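Wanted: People Willing to Share a Workbench With a Robot

The handover group at Stinddale is recruiting 14 participants for its April study. No experience is required. Experience tends to make people try to help, and we already have Everaldo Figueiredo for that.

Some background. In our last study, we tested whether a robot hands things over better if it watches where a person's forearm is headed and ignores the fingers completely. Over 200 handovers, the forearm method left people waiting less than our older, cleverer method, which had taken Érica Quintana 3 years to build. She has been very gracious about it, mostly in writing.
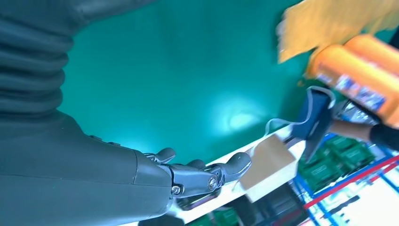 What we don't know is whether the result holds up with strangers. So far our data comes from people who work here and have learned to reach like people who want the paper finished.

You will sit at a bench across from the robot and pass small household items back and forth, sort a few, and occasionally change your mind when told to. A session takes two hours, with a break. Mornings start at 9:00, and the coffee is from the Caldeira machine downstairs, so plan accordingly.

You should be 18 or older, able to reach comfortably across a table, and free for two sessions. Left-handers are especially welcome, as we currently have one and he is tired. Sleeves of any length are fine. Please leave bracelets at home.

We pay $45 per session, including any session the robot spends rebooting.

To sign up, write to Daryna Yatsenko at the Stinddale front office with your name, your dominant hand and the mornings you can make. She answers within 5 working days.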